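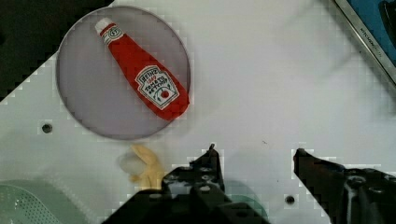

Workshop tips for the table-setting challenge
Collected by Josefina Daza for the Dukham robotics club

These started as notes taped inside the cabinet door. The tape gave up in October, so now they live on this page. Most of them were learned by a team that had a match the same evening.

Start with the soft stuff. New members all want to begin with a hard cup, which skids off the plate and across the room. Plush food forgives a bad grip. The ketchup bottle is the best first object we own: squeeze it too hard and it just looks a bit hurt. Pick it up by the body. The neck is tempting, but then the heavy end swings and you have built a pendulum.

Practice taking things off a plate before putting them on one. If the toy hangs over the rim, come in from the side that hangs over. Teams who go in from the middle tend to bring the plate along, and the judges do not award points for waiter service.

Open wide, then close slowly. Ruairi Halliday once set his closing speed to 400 because the box let him type it. We use 50 for plush. If your fingers are still slipping at 50, check the pads before you touch the code.

Cleaning finger pads: a damp cloth, a drop of dish soap, another damp cloth, then let them dry while you eat something. No rubbing alcohol on the soft ones. It makes them shiny, and shiny pads hold a toy about as well as a buttered plate does.

Lint. Plush sheds. A lint roller over every toy at the start of the session takes a minute and saves you picking red fuzz out of a joint with tweezers. The roller belongs on the hook. It has been found in a backpack, a sink and the other lint roller's box.

Washing the toys: pillowcase, knot in the top, cold cycle, air dry. Viera Kováčik put a load through the dryer on high last year and we now have a strawberry with opinions. Check the seams afterward and sew any gap shut the same day, with doubled thread. Stuffing gets everywhere.

Screws work loose on anything that opens and closes all afternoon. Put a dot of nail polish across the head and the bracket. When the two halves of the dot stop lining up, tighten it. Catalina Herrera supplies the polish, so please stop complaining about the color.

Wrist cable: leave a loop you can get two fingers through, and use the hook-and-loop straps, never zip ties. Turn the wrist all the way both ways by hand with the power off. If the cable goes tight at any point, the loop is too small, whatever you told me on the phone.

Wipe the table between runs. Crumbs count as objects if your vision code is feeling generous. Zulema Yáñez's team spent an entire session teaching theirs to chase a bit of pretzel, and it got very good at it.

Write down what you changed. One change, one line, with your initials. Our notebook is up to page 181 and at least a third of it says "fixed it" with no further detail.

Snacks stay on the windowsill. Real ketchup stays home.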